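Wamau Makers Hall - house meeting, Tuesday, 7 pm, back room

Present: Myroslav Kravets (chair, also taking notes so bear with), Merura people x 2, Tkachuk, Flisent table. Apologies from the sewing group.

Last minutes - read, agreed. One fix, the shelf paint was 103 dollars and not 130.

1. Heating
Stays on the timer till end of November. Complaint that mornings are cold. Timer to start at 7:30, see how the bill looks. Tkachuk will change it.

2. Storage room
Long one. Agreed the left wall is shared, right wall is Merura. Anything on the floor after the cleanup goes to the giveaway table. Bins need names on them, masking tape is fine. Flisent asked for one more shelf - yes if they put it up themselves. Old fabric rolls to go, no one has claimed them. Ladder lives behind the door, please stop moving it.

3. Money
1000 in the account after rent. 300 set aside for cleaning stuff and paint. Merura still owes for the keys, will pay by next meeting. No change to the monthly share. Tkachuk wants receipts in the envelope and not in the drawer, agreed.

4. Kitchen corner
Sponges, again. Whoever finishes the soap writes it on the list. Fridge gets emptied the last Friday, unlabeled food goes out. Talk about a second kettle, no decison.

5. Marks on things
Went back and forth on scuffs and what counts as worth fixing. Some want everything wiped down and touched up before the open day, others say leave it, it's a workshop. Settled on: wipe first with plain soapy water, nothing gritty on matte surfaces, then look again in daylight. Only then talk about paint. Myroslav to write up a short list of what is marked and where.

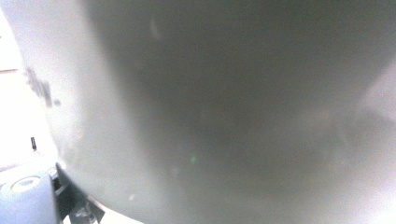
Item 5 - gray surface close up, dark marks near the left rim.

Vote on buying touch-up paint now: 2 for, rest against. Comes back next time with the list.

6. Open day
Doors at ten. Merura does the front table, Flisent does signs. Need somebody for coffee, still open. Tables get borrowed from upstairs, ask first this time

7. Any other business
Back door sticks when it rains, Tkachuk to plane it. Spare key is missing from the hook - check your pockets please.

Closed 8:40. Next meeting same room, Myroslav will send teh time.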